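Tasters wanted for our caramel and fudge panel

Denenier is looking for people with a sweet tooth and a bit of patience to join our home tasting panel this winter. We make soft caramels, butter fudge and a salted toffee called Brotumitz that some of you will know from the holiday tins, and before we settle on next year's boxes we would love to hear from the folks who eat them (and who give them away, which we know takes willpower!).

The panel has room for 16 people. Each taster gets a parcel in December with 14 pieces in plain wrappers, numbered, plus a short booklet to fill in. Please try no more than three at a sitting, have a glass of water handy, and write down whatever comes to mind. "Too chewy for my dad" is every bit as useful to us as a paragraph on vanilla. Once the booklets are back we'll have a get-together on video at 7 in the evening, led by Aba Bonsu, who cooks most of our small batches, and Georges Hourani, who picks the flavors and will defend the licorice one to the end.

You should be 18 or over and happy to eat milk, butter and wheat. I'm sorry to say we can't take anyone with a nut allergy this time, as the almonds and pecans go through the same kitchen. You don't need any experience at all. We had a taster last year who had never bought fudge in her life, and her notes changed the recipe.

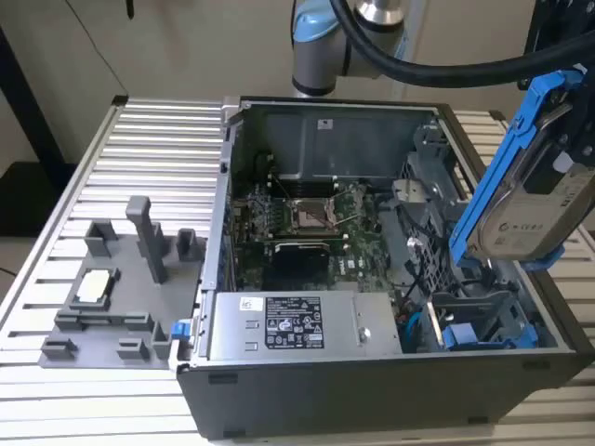
We can't pay a fee, but you keep whatever you don't finish, and every panel member gets a full Holub gift box when the new range comes out, with a ribbon and a card in any name you like. We cover all the postage, both ways.

To put your name down, write to Inese Uibo at the shop or leave a note at the counter before 5 p.m. Tell us a little about yourself, what you usually buy, and whether you lean toward dark, milk or no chocolate at all. If you've been on a panel before, please do apply again, though we'll be keeping nine of the places for newcomers.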